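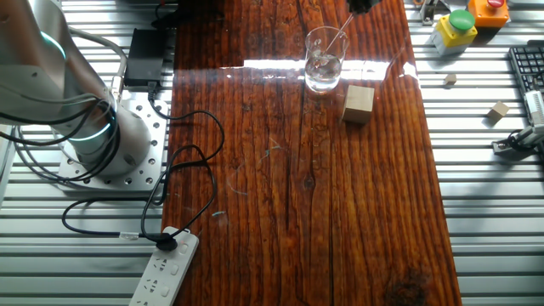 Brendine's readers have been telling us that we were too easy on the four-day school week when we last wrote about it, and Lucrezia Colombo was the bluntest of them: she wanted to know why we'd printed the phrase "no loss of learning" without asking who measured it, and when.

Fair call. So I went to see Dilani Kanagaratnam, who has spent the better part of a decade reading evaluations of school timetables and has a low opinion of most of them. We met at four in the afternoon, in a café where the coffee machine drowned out every third word, and she had brought a printed report with the margins full of biro.

"Start with the headline number," she said, before I'd sat down properly. "1,267 students in the trial. Sounds like a lot, doesn't it? Now turn to the appendix and find out how many sat both tests."

I turned to the appendix. It was 1,011.

"That leaves a gap. Who are they? Kids who changed schools, kids who were crook on the day, kids whose parents drive trucks and couldn't get them in for a make-up test. The report gives them one sentence. It says the missing students were 'not expected to affect the findings'. Expected by whom?"

The scheme she was talking about is Ambaye, a compressed timetable sold to regional schools by a consultancy called Pronimbridge. Students attend four longer days and have the fifth off. Teachers spend part of that fifth day planning. Principals say it helps them fill jobs, and in towns where the maths position has been advertised three times without a bite, I can see the appeal.

Kanagaratnam can too, up to a point. "I'm not against it. People assume I must be, as I keep asking about it. If you told me, look, we can't staff the place, this is how we keep a science teacher in town, I'd say righto, that's a reason. What I object to is being told the kids learn just as much when the only evidence is two reading tests taken 5 months apart."

I asked what was wrong with reading tests.

"Nothing's wrong with them. They're the subject least likely to show it. A kid who reads at home goes on reading at home. Maths you mostly get at school, and languages, and anything with a workshop. They didn't test maths. I wrote and asked why and was told it was outside the scope. Well, who drew the scope?"

She does this a lot, ending on a question and then picking up her cup. It can be wearing. It's also hard to argue with, and I had come meaning to argue, having heard a good deal of enthusiasm from parents in the meantime.

Raffaele Cirillo has two boys at an Ambaye school and wouldn't go back. When I rang him he talked for ten minutes about the fifth day: the eldest works at his uncle's nursery, the younger one sleeps in and then fixes bikes. "They're not wrecked by the end of the week any more," he told me. "You can't put that in a test."

I read this to Kanagaratnam, who nodded.

"I believe him. He's got an uncle with a nursery. What does the single mum on shifts at the meatworks have? She's got a nine-year-old at home from breakfast until she knocks off. The survey asked parents if they were satisfied, and most of them were. 248 came back. They went home in school bags and had to be returned by hand, so ask yourself which families sent them back."

The consultancy sees it differently. Doina Spahić, who answered my questions for Pronimbridge by email, said the trial had been designed "with the practical limits of small schools in mind" and that supervision was available on the fifth day at every site. I asked how many families used it. She said that figure was held by the schools. I asked two of the schools. One said Pronimbridge had it, and the other hasn't replied.

Kanagaratnam laughed at that for longer than I thought it deserved. She had already been around the same loop, she said, in November.

There is a cost argument as well, and on this she was more patient than I'd expected. A day without buses should save money. Some of the saving goes straight back into longer hours for aides and cleaners, and the office still has to be open for deliveries and enrolments. "Everyone quotes the bus money," she said. "I've asked for a before and after on the whole budget, just one school, any school. I'd be happy to be shown it saves a fortune. I've got no dog in this."

What would change her mind about the learning? She took a while over it and turned the report face down.

"Two full years. Maths as well as reading. Comparison schools chosen before the start, by somebody who isn't selling anything. And go after the kids who didn't sit the second test - ring them, drive out there if you have to. It isn't glamorous and it isn't even very dear."

And if it came back clean?

"Then I'd say so, and I'd be pleased for Mr Cirillo's boys. I'd still want to know about the nine-year-old."

Rebecca Bortolotti, principal at Jedach, where the council of parents votes on the timetable next term, had asked me to pass on anything useful. I sent her the page reference for the appendix. She wrote back that evening to say her copy of the report didn't have one, and could I scan mine.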